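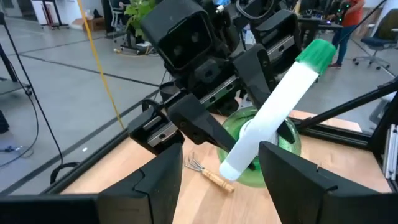
FOR IMMEDIATE RELEASE
Monday, October 2, 2023

Clodby Film Nights brings a full season of overlooked Canadian movies back to the big screen

CLODBY — I've been running film nights in this town long enough to know that October is when people start wanting to sit in the dark together again. So I'm very happy (and a bit sleep-deprived) to tell you that our fall season is locked, the prints are on their way, and tickets are on sale as of this morning.

We're calling it The Long Way Home. It's a season of small Canadian features and shorts from the seventies and eighties, most of which played for a week somewhere, got a polite review and then went into somebody's basement. A few have never been shown in this part of the country at all. I've watched every one of them at least twice, one of them five times, and I still can't decide on a favourite.

The season runs over four weekends at the Drutside, our lovely old single-screen theatre down by the river. If you haven't been in since July, you're in for a treat. The Drutside was closed for most of the summer while the seats were re-covered and the sound system was replaced, and the difference is huge. You can hear dialogue in the back row now! I sat there for an entire test screening with a grin on my face. The colour of the new seats has caused some debate at the candy counter (they're a sort of mustard) but I've come around to them.

Opening night is the one I'd push you toward if you can only make it to one. We're showing Drutside Winter, a feature that was shot right here in town with a cast made up mostly of locals, and there's a long scene on the old bridge that still gives me goosebumps. It was thought to be lost for years. The copy we're screening comes from Zomeck, the small restoration outfit that has been working its way through a pile of regional films, and they've done a beautiful job with it. There's still a scratch running through the second reel and I asked them to leave it alone. I like it there.

Zomeck has supplied all of our restored titles this season, and they've been generous with their time as well as their films. Two of their people are coming out for the second weekend to talk about how the work gets done: cleaning, scanning, matching the sound back up, and hunting for a missing reel when all you've got is a label with half the writing rubbed off. I've heard part of this talk over the phone and it ran a good hour past when I was supposed to be making supper. Bring questions. They love questions.

The third weekend belongs to documentaries. I've kept the program loose, with short breaks between films, so you can wander in and out without climbing over anybody's knees. There's one about ferry workers, one about a travelling accordion orchestra, and a very odd one about curling that I'm not going to spoil. The accordion film is louder than you'd expect.

Then we finish with the Shahbazi Prize for short film, which is back for another year. For anyone new to this, the Shahbazi is our award for first-time filmmakers, and the winner takes home $800 and a guaranteed slot in next year's program. The runner-up gets $500. That money won't finance anybody's feature, I know, but I've had past entrants tell me it paid for a hard drive, a used lens, or a month of not picking up extra shifts, and I think that's worth doing. Finalists will be screened on the last Saturday night and the audience votes on paper ballots, same as always. Please bring a pen. We never have enough pens.

If you'd like to enter, your film has to be under 20 minutes and it has to be your first one finished. Animation, drama, documentary, something you can't put a name to — I'll watch all of it. There's no entry fee. The form is on the festival page, and the deadline is the Friday before our second weekend, at midnight. I do mean midnight, so don't feel bad about sending it in at five to.

A word on tickets. The Drutside seats roughly 700 with the balcony open, and we'll have the balcony open for opening night and for the Shahbazi screening. For everything else we're using the main floor only, and the Saturday evening shows do tend to fill up. Season passes cover every screening and talk. Single tickets are available online or at the box office, which opens an hour before the first show each day. Students get in for half price with a card, and kids under twelve are free at the matinees.

The theatre has level entry from the parking lot side, and there are wheelchair spaces in the centre section as well as at the back. Most of the features will be captioned. If you need to know about a particular title before you buy, send me a note and I'll check the actual file for you.

Popcorn is still real butter. I fought for that.

Media passes are available for all four weekends. Stills, full synopses and running times can be requested through the press desk at the Drutside, and I'm happy to set up interviews with the Zomeck team or with any of the Shahbazi finalists once they're announced. I'm around for interviews too, mornings are best, and I'll talk about the bridge scene for as long as you'll let me.

Contact: Programming and Press, Clodby Film Nights, care of the Drutside box office, Clodby

-30-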